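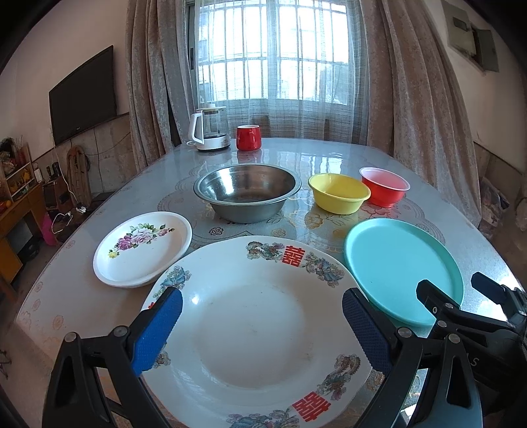
Fig. 1. Mixed tableware on the oval table: porcelain, plastic, steel and glass.

Courses > Home and Table > Unit 4 > Handout: Reading and Stacking a Mixed Table

Handout for Unit 4
Prepared by Maritza Urrego, with additions from Dayana Salazar
Revised Jun 25, 2020

I love this unit! Most of you have eaten off a table like this one your whole lives and never stopped to look at it, and there is so much to see once you slow down. Bring your notes from May (the session on glazes and decoration), we will lean on them quite a bit.

1. Start with the decoration

Go to the big white plate first. Dragons and phoenixes in blue, green, orange and gold run along the broad rim, and with them are two red double-happiness characters. You should know this pairing by now. Dragon and phoenix together is a wedding motif, and the double-happiness character (two copies of the character for joy, written side by side) goes with it on invitations, candles, bedding, teapots, you name it. Plenty of families use these plates for ordinary dinners too, so please don't write "ceremonial" in your worksheet on the strength of the pattern alone.

Now compare the smaller plate on the left. The roses sit right in the center, pink and purple with green leaves and one little yellow flower. Rim decoration stays visible when the food goes on. Center decoration disappears and comes back as you eat, which I find delightful.

The lace tablecloth has roses in it as well, under the clear top. Look for echoes like that on your own table.

2. Then the materials

Porcelain, plastic, stainless steel, ceramic and glass, all on one table. Write one line for each:

- what it does when it gets knocked
- whether it holds heat
- what it can safely sit on, and what can sit on it

Fredy Betancur's group argued for a good while last term about whether plastic should ever go on top of decorated porcelain. My answer is yes, if the foot of the plastic piece is clean. Grit is what scratches. Wipe the foot, wipe the plate, then stack.

3. Nesting

This is the fun part. Nesting means a smaller bowl sits down inside a larger one, and stacking means one piece rests on top of another. Bowls with flared rims usually nest well, flat plates stack. A nest wants the widest piece at the bottom and some way to get your fingers under the next rim. 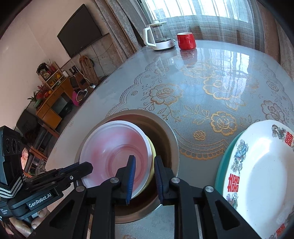 Fig. 2. Pink bowl over yellow bowl in a wide basin, tilted left, with a gap along the top and right.

Look at how much room is left over in the basin. The pink bowl leans, and the yellow one shows only as a thin crescent at its right side. A leaning nest is fine on the table, but I wouldn't carry it up a flight of stairs. Two ways to steady it:

a) Fold a dish towel into the gap.
b) Find an in-between size and put that in the basin first.

Rhonda Sandhu likes (b) and will tell you so. I go for the towel, it has to travel to the kitchen anyway.

Oval dishes are their own problem. They rarely nest with anything round, so give them a separate pile.

4. For next time

Set out eight or more pieces at home, any mixture you like. Sketch the table from above and mark each piece by material. Then nest and stack everything into as few piles as you can and sketch it again. Label the bottom piece of every pile and mark any nest that leans.

Reading: Cárdenas packet, page 56, plus the two tables on page 18. Skip the part on hotel china, we get to it in Unit 5.

Worksheets go in the tray outside room 347. If you're missing a handout, ask Wanda Głowacki at the front desk.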